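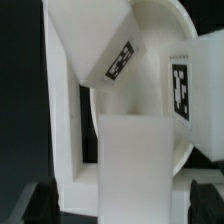 Grippers and wrist cameras > Vondus or Hajdu for a small bench cell?

gantrygoat
Has anyone run both of these on the same arm? We've got the Vondus on now and the Toltska rep wants us to swap to the Hajdu. He says 90 good picks in a row. I've heard that sort of number before. 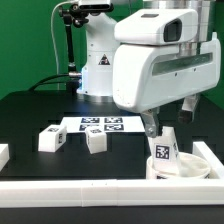

slowservo

90 picks of what, though? Same block, same spot, same lighting, I bet. Ask for the log and see if he goes quiet. We had 118 attempts at Stekbridge before I'd believe a word of it, and I'm still not sure I do.

brasswasher
Bit harsh. I've had the Hajdu since June and it's fine. The wrist camera is the real gain -- you can line up on a tag the overhead one can't see. 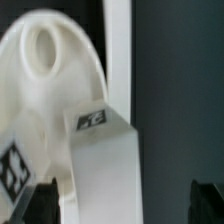

slowservo
Wrist cameras are oversold. They're lovely at a distance, then you get in close and everything goes soft. Even the little tag on the slanted end of that block is partly blurred, and that's with a finger on either side of it. I wouldn't trust a pose from that without the fixed camera to check against.

brasswasher
So fix the focus. That's not the gripper's fault.

gantrygoat
It is if they sell it as one unit for 600 more.
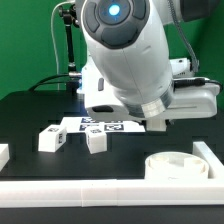
And the extra cable is another thing to snag, which the rep didn't mention either. I've told him 10 runs with the blocks moved by hand between each one, my choice of where. If it passes I'll think about it.

slowservo
Get that in writing -- and don't let him bring his own blocks.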